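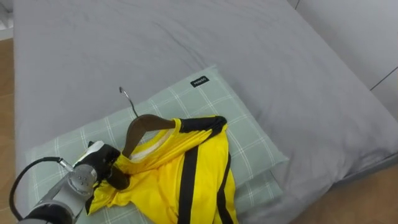 Week 3: Collecting demonstrations for garment handling

Lorne Landry's claim, which you will meet in the reading, is that 40 demonstrations of one task are enough to train a usable policy. I doubt it. Enough for which bed, and which jacket? Ask that of every figure in the Sturnik notes.

1. What counts as one example
An example is the camera views, the joint positions and the commands, all on one clock. If the clocks drift, throw it away.

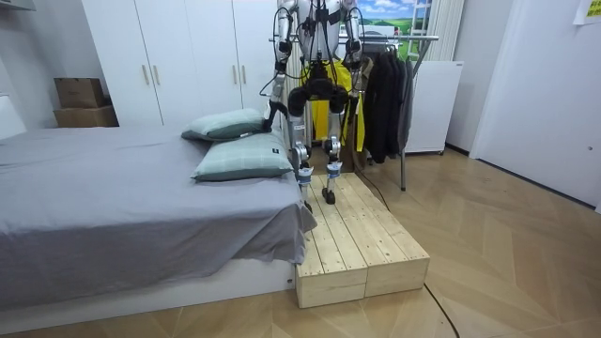 2. What varies and what doesn't
People say "varied data" when they mean they pressed record again. Write down what you changed between takes — pillow, garment, light, where the feet start. If the list is short, so is your variety.

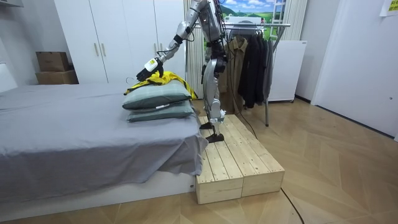

A fixed view will also flatter you. Fingers on cloth look like a grasp from across the room, and labellers mark them as one.

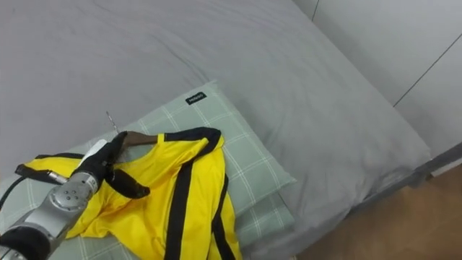 Labels deserve more suspicion than they get. "Holding the jacket" is a poor one. With the gripper clamped on the hanger and a fold of black trim pulled up over the fingers, which is it holding? Decide before Monday's lab and write your rule down. Bring 2 takes you would reject.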